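Dirnley tenants get new rules on home repairs

Renters in Dirnley will be able to ask for minor repairs online from 23rd July, under a new service agreed between the town and Preltell, the company that manages most of the rental housing on the east side.

Until now, tenants have had to phone the Preltell office or drop off a paper form. The office is open mornings only, and many renters told the town last winter that they could not get through before leaving for work.

Under the new rules, a request for a minor repair must be answered within 10 days. Minor repairs include sticking doors, broken blinds, worn floor finish, dripping faucets and faulty light switches. Heating and plumbing failures are still treated as emergencies and should be reported by phone at any hour.

Seon-mi Gil, who runs the town housing office, said the change came out of a meeting with renters in February.

"People were waiting months for small jobs," Gil said. "A blind that won't close in a bedroom is a small job on paper, but you live with it every night."

Tenants will be asked to say which room the problem is in and when they are home. They can add photos if they want to, but a request will not be turned down for lack of them. Each request gets a number, and the tenant will receive a message when a repair worker has been assigned.
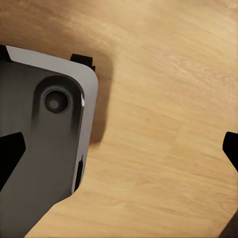
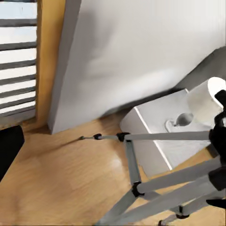

Wood surfaces in both views; window blinds in the second.

The service covers about 50 buildings to start with. Homes on Karpenko Street will be added later, once records from the previous manager have been checked.

Benedita Matos, a tenant in the Nindorby building, said she welcomed the deadline but wanted to know what would happen if it was missed.

"I had a closet door off its track for most of a year," she said. "They were always polite about it. I just want a date."

Gil said tenants who get no answer in time can bring the request number to the housing office, which will contact Preltell for them. The agreement does not include fines. The town plans to review it after 16 weeks and could ask for changes then.

Paper forms will still be accepted at the Preltell office. Renters who need help using the online service can call the housing office or stop by during regular hours.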